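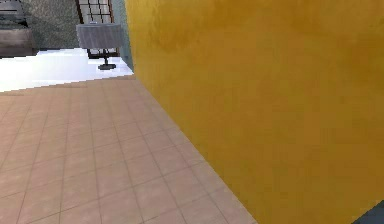 Menen updates moisture rules for interior plaster over tile floors

February 2025

The building office in Menen has revised its guidance on interior plaster finishes in ground-floor rooms with tiled floors. The new text replaces a four-page note that had been in use for several years and applies to permits filed from April onward. Work already under permit can be finished under the old note.

The main change concerns the joint at the foot of the wall. Under the earlier note, plaster could be carried down to the tile and finished flush. The revised text requires a gap of 4 millimeters between the lower edge of the plaster and the tile surface, filled with a flexible sealant. Cement grout is no longer accepted in this joint. Where a baseboard is fitted, the gap must still be present behind it.

The office based the change on a survey of 214 ground-floor rooms in Menen and the neighboring district of Lusow. Moisture readings were taken at two heights on each wall, near the floor and at chest level. In rooms where the plaster was in direct contact with the tile, the lower reading was higher than the upper one in most cases. The difference was smaller in rooms with a sealed gap. The survey report notes that floor washing, and not ground moisture, was the more likely source in houses with a working damp course.

Pigmented lime finishes are covered in a separate section. Uneven color is common in these finishes and is not treated as a defect on its own. An inspector may ask for a reading only if the color change follows a horizontal line near the floor, or if the surface is soft or powdery to the touch. Streaks and patches spread over the whole wall are classed as a normal result of hand application.

The guidance also sets limits on sealers. Film-forming products may not be used on lime plaster in the lower part of the wall, where they slow drying. Breathable sealers remain allowed. Ultness, a supplier of lime finishes with a warehouse in Lusow, said that its current products meet the requirement and that its printed application sheets will be corrected before the rules take effect. The sheets now in stores still show plaster finished flush with the floor.

For tile, the text makes few changes. Grout lines next to the wall must be full and free of cracks before the sealant is applied. If the floor is laid after the plaster, the installer must protect the lower edge of the wall and remove any mortar that has entered the gap. Floors with underfloor heating need a movement joint at the perimeter, as before, and this joint may be combined with the new gap if the wider of the two dimensions is used.

Owusu, a contractor that handles much of the renovation work in the older part of Menen, estimated the added cost at around 500 for an average ground floor, mostly in labor. The building office did not publish a cost figure of its own.

Owners of existing rooms are not required to make changes. The rules apply when plaster is replaced over more than half the length of a wall, or when the floor is taken up. Smaller repairs may match the existing detail.

Copies of the guidance are available at the permit counter. The survey report can be read there on request but is not available for loan.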